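2019年7月24日 工作间记事

今天没干正事，整理文件夹。从Nasetville搬过来以后，资料一直堆在箱子里，谁要查东西谁就蹲下去翻，翻完再堆回去，箱子越翻越矮，地上越堆越高。

清出来的蓝色文件夹分两种，一种亮蓝，一种深蓝。当初买的时候据说深蓝装Arumugam的来料单，亮蓝装Flivico的校准记录。这条规矩大概活到了1月，之后就是哪个手边有空用哪个。有一本标着“校准”，打开全是送餐菜单，保存得比校准记录完整。

定下来的放法：桌面下面那格归文件夹，横隔板上平放，脊朝外，标签朝外。竖着放我试过，抽走一本，剩下的集体躺倒，声音很大，效果很好，全屋都知道你在查资料。 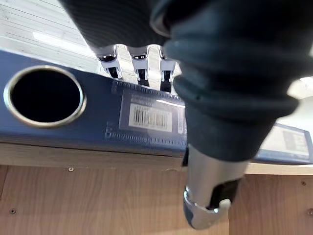
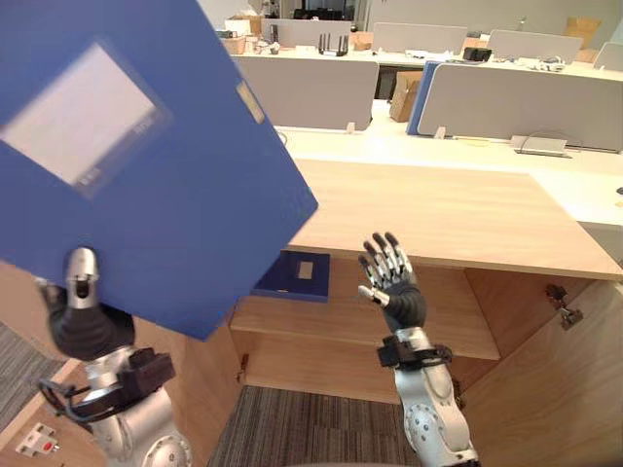

标签的事另记。脊上的小窗是给人蹲着看的，封面的大窗是给人拿出来以后后悔用的，两处都要写，写一样的字。旧纸片抽出来很费劲，用镊子夹，别用螺丝刀捅，窗膜已经捅破过一个。新纸片按7厘米裁，裁宽了塞不进去，裁窄了会自己滑到底下，看着像没写。

每本最多夹60页，再多环就合不拢。合不拢的那本我按了半天，最后承认它是两本。

Jadon那批图纸不进文件夹，折痕太多，夹进去鼓得像包子，先卷起来放墙角，等找到纸筒再说。纸筒上次见到是在装雨伞。

还没弄完的：
来料单缺5张，先查打印机后面。
菜单那本改不改标签，待议。我倾向于保留，中午有用。
打孔器又偏了，打出来的孔比环低一点，纸都歪着。修好之前别拿它打原件。
箱子先别扔，底下还有一层没翻。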